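Stela Pîrvu
Thread: two months of shampoo bars on long, thick, slightly grumpy hair

1/ I finally finished my first shampoo bar!! Right down to the sliver. I've been promising a proper write-up for weeks, so get a drink, this one's long.

2/ Background for anyone new: my hair is past my shoulder blades, wavy, dry at the ends and greasy at the roots by day three. The water in Carkirstead is hard enough to fur up a kettle in a week. Everyone warned me bars and hard water don't mix.

3/ They were half right. The first one I tried (years ago, from a market stall) was real soap, and it left my hair feeling like candle wax. The new ones are mostly made without soap and rinse out so much better. Check the ingredients – if you see "sodium olivate" or "sodium cocoate" near the top, it's soap.

4/ The one I've been using is the Zimdale unscented bar. It's 58 grams, round, and smells of basically nothing. I bought it with my own money and they have no idea who I am, haha. 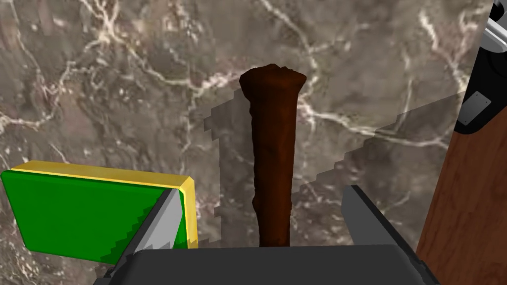

5/ How I wash: get hair REALLY wet, longer than you think. Rub the bar between your hands until you have a good lather, then put the bar down and work the foam into your scalp with your fingertips. I used to scrub the bar straight onto my head and got knots every single time.

6/ Second lather is where the magic is. The first one hardly foams for me, the second is like a bubble bath. I skip the lengths completely and just let the suds run through when I rinse.

7/ Rinse for two full minutes. I timed it once and found I'd been doing maybe thirty seconds my whole life. That alone made my roots feel lighter.

8/ The awkward phase: mine lasted four washes. Hair felt sort of coated at the back, near the nape. I nearly quit on a Monday morning before work and wore a bun instead.

9/ What got me through was Dennis Lightfoot, who cuts my hair in Trunbridge. He told me to stop piling on conditioner and try a weak vinegar rinse once a week. One tablespoon of cider vinegar in a big jug of cool water, pour it over, rinse it out. Keep it away from your eyes, please, I learned that one the loud way.

10/ By wash five I had shine! Actual shine, on the ends too. My waves were holding together better and I could go an extra day between washes, which for me is huge.

11/ Conditioner: still liquid, sorry to the purists. I tried the matching bar and it just slid over my hair and did nothing. People with finer hair seem to love it, so don't let me put you off.

12/ Storage matters so much. My bar sat in a flat dish for the first week and turned to mush underneath. Now it lives on a slatted rack away from the spray and dries hard between washes. If you share a shower, get everyone to put it back there (good luck). 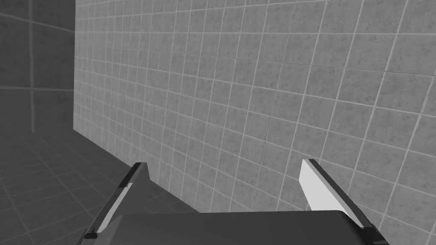
Gray wall tiles with pale grid lines

13/ Travel: perfect. I took half the bar to a wedding in a little tin and had no leaks in my bag. Let it dry before you close the lid or it welds itself in there.

14/ Things I don't love: the lather gets under my nails, and the last little piece is fiddly to hold. I pressed mine onto the new bar while both were wet and it stuck fine.

15/ Would I go back to bottles? For swimming days, maybe, I still like my old clarifying one after the pool. For everything else I'm very happy over here. Next up is the Crăciun bar with oat, which is already on the rack – I'll report back in September.

16/ Also, we passed 2,000 of you this week?! I was thrilled with 200. Thank you for caring about my hair this much. Tell me what bars you're using and what your water is like!

Comments

Cosmin Surdu
Does this work on short hair? Mine's an inch long and I feel like two lathers would be overkill.

Stela Pîrvu
@Cosmin Surdu one will be plenty! And yours should last forever, I'm jealous.

Darius Bucur
The vinegar tip fixed the waxy feeling for me too. I use half a tablespoon because my scalp gets itchy with more.

Lucian Sârbu
How does it do on color? My wife has hers dyed copper and is nervous about trying one.

Stela Pîrvu
@Lucian Sârbu mine isn't dyed so I can't say, sorry! I'd ask whoever does her color first.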